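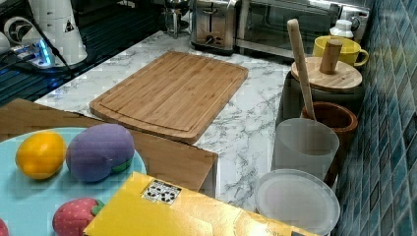

How often does the wrist camera on the Gurkell arm need to be recalibrated?

Every 90 operating hours, and any time the camera or the gripper has been taken off the wrist. If the arm has bumped into something hard enough to trip the stop, check it then too.

Gurkell Countertop Arm with Wrist Camera

The Gurkell is a single arm for household-scale work: picking up food items, moving plates and cups, pushing buttons on small appliances. Ellel sells it as a complete cell with the arm, a two-finger gripper, the wrist camera, a controller and a clamp base. The price is $1,196 without the base plate and spare pads. Both of those are on the accessories page.

Most of the calls we get are about the wrist camera, so this page is mainly about setting it up and keeping it in order.

Fitting the camera

Power the arm down at the controller and let it settle into its rest. The camera bracket goes on with six screws, all the same length. Start every screw by hand before you tighten any of them. If you run the first one down hard the bracket pulls to one side, and the last hole won't line up.

The cable leaves the bracket on the side away from the fingers. Leave a loop of 11 cm between the bracket and the first clip. A shorter loop pulls on the plug when the wrist turns all the way over, and a longer one can catch on the handle of a toaster oven or a mug. We have replaced more plugs than cameras.

Turn the power back on and open the live view. Part of the gripper hardware should show along the top of the picture. That is the normal position and you don't need to crop it out. If the hardware covers the middle of the view, the bracket is on upside down -- take it off and turn it around.

Bright counters

White and marble-patterned counters are hard on the exposure. With the setting on Auto, the camera may wash out the pale areas when the arm is low, and the compressed video can break into blocks there. Set exposure to Fixed and adjust it with the wrist over the brightest part of the work area. Then move over a darker surface, such as a bamboo cutting board, and make sure you can still see the grain.

Steel appliances are the other trouble spot. Broad highlights move across brushed metal as the wrist moves, and the software can take one for an edge.

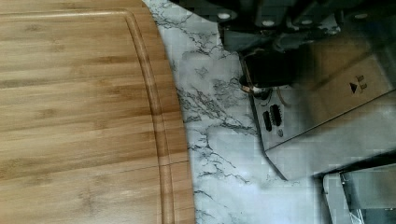

The fix is to slow the approach. Set the last part of the move to Creep and let the camera come in at an angle to the metal. Printed symbols and dark buttons make better targets than a long steel edge, so teach the position from those.

Always teach button positions with the appliance unplugged. Check them again if the appliance has been moved, even a little. The arm doesn't know that somebody wiped down the counter and put the toaster back crooked.

Calibration

1. Clear the area the gripper will reach during the routine. Things along the back wall can stay if the arm doesn't pass over them.
2. Put the printed target flat on the counter. Tape the corners.
3. Choose Wrist Camera, then Calibrate, and stand clear.
4. When the arm stops, read the result. Green means save. Amber means clean the lens and run it again.

If you get amber twice, look at the bracket screws. Asadi target cards also work, but you have to enter the card size by hand.

Cleaning

Wipe the lens with a dry microfiber cloth. For grease, use a little lens cleaner on the cloth and keep spray away from the bracket. The finger pads come off and can be washed in warm soapy water. Let them dry fully before they go back on. Cardboard dust builds up in the finger slides if you use boxes or loose sheets on the counter, and a soft brush gets it out.

Parts and repair

Cables, pads and brackets ship from our Zurnham shop. Cameras are exchanged as a unit, since the lens is set at the factory and can't be refocused. Send the camera with its bracket attached and keep the screws. Controllers should not be opened -- write to us first and include the log file.

Comments

Tymofii Tkachenko
The cable loop note would have helped me in March. Mine was too short and the picture dropped out every time the wrist rolled over. New cable, longer loop, fine since.

Olesia Zhuravel
Does Fixed exposure survive a firmware update? Mine went back to Auto after the last one.

Ellel Support
Olesia, it resets. Save your settings to a profile before updating and load it afterward. We'll add that to the page.

Olesia Zhuravel
Thanks, found the profile menu.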